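Gondton Recall Petition: Your Questions

Can we really recall Mayor Benkirane?
Yes. It takes 4,000 valid signatures. As of July 2023 we have 335, and one of those is a drawing of a duck.

What did he do?
He promised street lighting in June, then gave a speech on how other towns are darker. He has given it five times.

Does signing get my name read out at council?
No. The clerk checks your address and files the sheet.
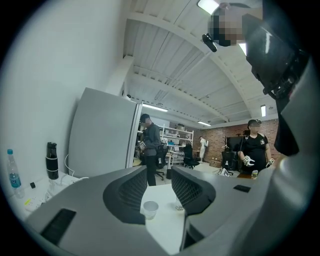 Yuk-lan Yu wrote in to say that she voted for the man, would probably do it again, and still wants to sign so that he has a bad week. Is this allowed?
It is. The form has no box for motive.

Who takes over if he goes?
Deputy Mayor Aled Prydderch, until a special election. He has declined to comment on the lighting, at length.

Where do I sign?
At the library desk, until 4 p.m. Bring a pen.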